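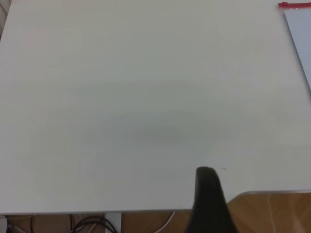

Sernlow is coming back, and it's coming back in colour

22 October 2021

Well, there goes my quiet Friday. I'd just put the kettle on when the newsletter from Bedoya landed, and three lines in I was texting everyone I know who has ever owned a longbox. Sernlow, the black-and-white lighthouse comic that I've been banging on about on this site for years, is getting a second series. Four issues, full colour, with Lajos Kiss writing and drawing the whole thing again!

If you missed it the first time (and most people did, the original print run was 2000 copies an issue and you pretty much had to know a shop that carried it), Sernlow is the story of a keeper's daughter who takes over the light after her dad goes missing and starts getting messages from ships that sank before she was born. It's a slow book. There's an entire chapter where she fixes a generator. I've read that chapter more times than I'd like to admit, and I couldn't fix a generator to save my life.

The first series ended with the lamp going out and the harbour at Beltville full of boats that shouldn't have been there, and then nothing. No trade announcement, no farewell note on the letters page. I'd made my peace with it being one of those endings you argue about at the pub.

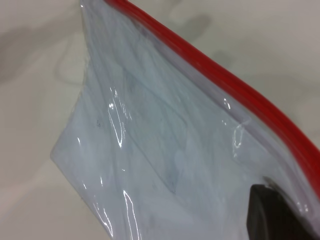
So what do we know about the new one? The subtitle is Low Water, and it picks up the morning after that last page, with the boats still sitting in the harbour and the whole town out on the breakwater having a look. Kiss writes in the newsletter that he'd had the opening sequence drawn for ages and kept putting it away because he couldn't work out how to do the water without grey wash. "Then I coloured one page as a joke and it was the first page I liked," he says.

I was ready to be grumpy about the colour, I'll be upfront. The old book lived on those big inky skies and I still think of it as a black-and-white comic that happens to have orange on the covers. But the preview has won me round. It's five pages, all flat colours, mostly mustard and a kind of bruised green, and the sea gets darker from panel to panel until you're looking at a double-page spread with one tiny lit window in it. Gorgeous. My partner, who doesn't read comics and only came over to see why I was making noises, asked if there was a print of it.

The other bit of news buried in there is that Butent is back. Butent, for the newcomers, is the harbour pilot with the terrible moustache who was meant to be in two scenes and ended up being everybody's favourite. He went over the side in the second-last issue of the old run and I was properly upset. Kiss won't say how he's back, or whether he's back in a way we'd want him to be, only that he's on the cover of the third issue and he's wearing somebody else's coat. Make of that what you will! I've got a theory and I'll save it for the comments.
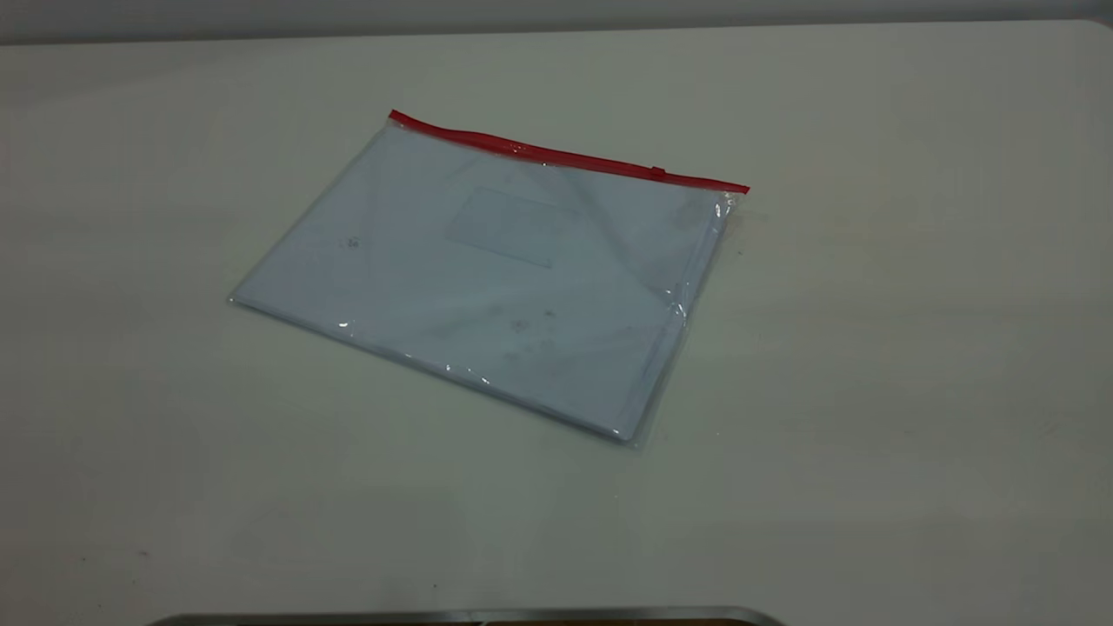 Clear plastic zipper bag, laid flat.

There's also going to be a collected edition of the first series, finally. It's a softcover with all the original letters pages left in, plus a sketchbook section at the back and a new map of the Beltville coast. I've lent my own issues out so often that one of them came back with a different cover, so I'll be buying this even though I technically don't need it. The letters pages are worth it on their own. There was a running fight in there over whether the light could be seen from the north side of the bay, with diagrams, and Kiss kept printing them.

No word on a digital version of either book. I wrote to Bedoya to ask and got a very friendly reply saying they're "still talking about it", so take that however you like. I know a few of you live a long way from a decent comic shop and I'm hoping they sort it out before the collection goes to the printer.
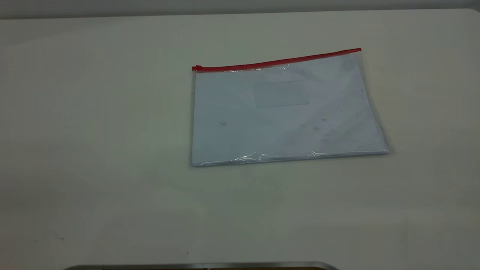 How to get hold of it

Orders for the first issue of Low Water are open now through Bedoya's own shop and through local comic shops, so have a word at the counter next time you're in. There's a signed edition as well, limited to 400 copies, with a wraparound cover that continues the double-page spread from the preview. Those are only available direct, one per customer, and I had to refresh the page a few times before mine went through.

The collected edition comes after the new series wraps up. Bedoya is saying September next year for that, and postage outside the country is still to be confirmed.

I've asked Kiss for a chat and he's said yes, once he's finished inking issue two. If there's anything you want me to put to him, leave it below and I'll take a list along. Please don't all ask about the moustache.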